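Speaker notes - "One planner, two arms: what we moved out of the controller and why"

Opening (take it slow, let people find their seats)

Good morning, and thank you for coming to a talk with the word "middleware" in the abstract. I promise to say it only a few times. I work on the planning side of Oravec, the software layer we put between the policy and the joint controllers, and I'd like to spend our time on the dull middle part, where most of my last year went.

Ask for hands: who has had a planner hand over a perfectly good path that the controller then refused? Wait for the laugh. Say that we had 112 of those in our first simulation sweep, and that I read every log myself, with a great deal of coffee.

Section 1 - What the wrist knows

Start with the view from the gripper, before any talk of the whole robot. Open fingers, nothing between them, a lot of speckled gray stone ahead. Remind people that a texture like this is hard on a feature matcher, because one patch of cracks looks much like the next.
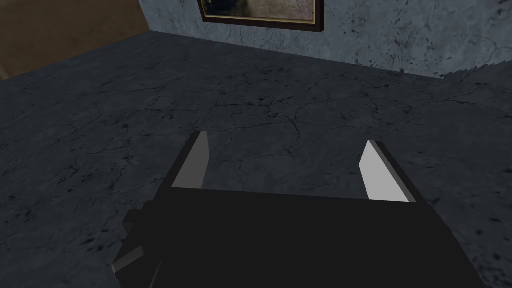 So our first instinct was to trust the wrist view for everything close up, and I want to be fair to that instinct, because it got us a long way. The trouble came with timing. The wrist estimate reached the planner 39 milliseconds behind the joint state, and we were pairing the two as if they belonged together. When the arm moved slowly you'd never notice. Speed it up and the target seemed to slide along the counter.

The fix was a small buffer called Sindach (named after a hiking trip, long story, skip it if we're behind). It keeps the last 15 joint states and matches each view to the one nearest in time. Pause here - people like to write this down.

Section 2 - Two arms, one clock

Now the harder part. Each arm used to run its own planner, and each was very polite about its own elbow and quite rude about the other one's. With something in the left gripper and the right one open and waiting, you need a single answer about who may go where. We moved both arms into one planning problem, and solve time went up to almost 23 milliseconds, which we could live with.

Mention that the held object goes into the collision model as part of the arm the moment the grasp is declared. Leave it out and the planner will happily sweep a stick through anything nearby. 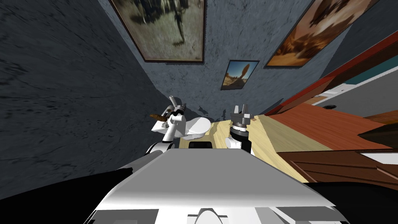 Nokberg, October

These are the notes I added after the run-through at the Nokberg meetup, so please forgive the change of tone. Several people asked whether the joint planner could fall back to single-arm mode. It can, through a flag in the Dradesitz config, and I should show that line on screen and give everyone time to read it. Someone else wanted to know about replanning during a handover. We don't do it yet. Say so plainly, then go to questions, and repeat each one into the microphone for the recording.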